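Re-dressing the hose and cables on the Moltar picking cell
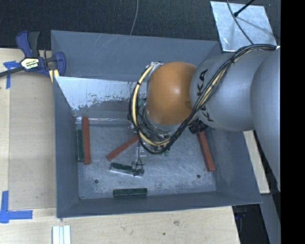
Do this every 3,000 cycles, or sooner if the hose starts to rub. The cell should be in manual at 10 percent speed, with the air off and the line bled down. Jog the arm over the bin, low enough to reach the bundle from the table. The black cables and the cream-yellow hose run as one loop past the orange joint, held with dark ties, and the loop is the part that wears.

1. Cut the ties on the loop only. Leave the ones higher up the arm.

2. Wipe the hose and bend it by hand. Replace it if you see cracks or a flat spot.

3. Check the fitting above the joint. Snug it by hand, then give it a quarter turn with the wrench.

4. Put on new ties, loose enough that the hose still slides. Trim the tails flush.

5. Jog the wrist to both ends of its travel. The loop must not pull tight or touch the bin wall.

Turn the air back on and listen for leaks. Write the cycle count in the log (the last entry is 2,412, from Seul-gi Shim in March). Spare hose is in drawer 2. If it's empty, ask Yolanda Villalobos to order from Travstead.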